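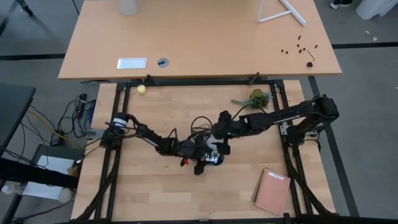

House rules for the two-arm table

January 2023

I have been asked three times now to write down the rules we use at the two-arm table, so I am putting them on the blog where I can find them again. They are not a safety standard. If you are setting up a cell that people walk past all day, go and read the real standards and get someone qualified to do the risk assessment. What follows is what we added on top, for small arms on a wooden table in a shared room.

The list began last May, when Upendo Masanja and I were running a handover task on the Hoxha setup. One arm picks up a small object, the other takes it, and it goes back down. We kept getting sessions we couldn't use. When we went through them, most of the trouble had nothing to do with the arms. Things had been moved between runs and no one had written it down.

Before power

Walk around the table once. Look at the clamps and the mounting plates and put a hand on each base. If a base moves at all, tighten it and redo the calibration, even if it's late in the day. We skipped that once and threw out 50 episodes.

Tools go back in the drawer before the arms are switched on. That includes Allen keys, which are the worst for it. Loose screws may stay on the side desk while a repair is open, but never inside the frame.

Floor cables run down one side only. Pick a side and stick to it. If you have to cross a walkway, use a cover. Tape does not count as a cover.

Cables on the arms

This is the rule I get the most arguments about. Arm cables need enough slack for the full reach of the wrist and no more than that. The two arms meet in the middle, so the slack from both ends up in the same place, and a loop that is harmless for one arm can catch on the other. Move each arm by hand to its farthest pose with the motors off and watch the cable the whole way. Then do both together. Boris Vidmar wants every cable sleeved and tied at each joint. I tried that and it pulled on a connector when the wrist turned, so we tie at the base and at the elbow and leave the wrist free. He still disagrees and may be right for longer arms.

Things on the table

Everyday objects are fine. We want them there, as a bare table gives you a policy that only works on a bare table. But every object in the frame has to be on the session sheet, including plants, cups and notebooks. If it isn't on the sheet, it comes off the table. No open drinks, ever. No notebooks with anything private on the cover.

Objects for handover should be small and light, and have no sharp edges. We cap the speed lower for the first 8 runs with any new object and raise it only if both operators agree.

People

Two people for two arms. One runs the session and the other has a hand on the stop button and does nothing else. No phone, no typing. Swap every 4 blocks, since watching is more tiring than it looks.

Say "clear" out loud before motion starts and wait for an answer. Lorraine Cheetham brought this one from her old job at Kanarwood, where they did it on machines a lot bigger than ours. I felt silly doing it for a week.

Hands stay outside the frame whenever the motors are on. If an object falls, stop, power down, pick it up, power up. It costs under a minute. Closed shoes only, and bags and bins kept back from the line on the floor.

After

Park both arms in the rest pose before cutting power, left one first. The order only matters so that everyone does the same thing. Write down anything odd, even if the run was good. Our log has 314 entries so far and the useful ones are nearly all a single line, such as "right gripper slow to open" or "plant moved toward the back".

Still open

Zorica Tomić asked what we do about visitors, and the answer is that we don't have a written rule. At the moment we stop the arms and wait. She has a draft from Cudis that I haven't read yet. I also want a better way of labeling objects than a pen and a sheet of stickers, and if you have one, leave a comment.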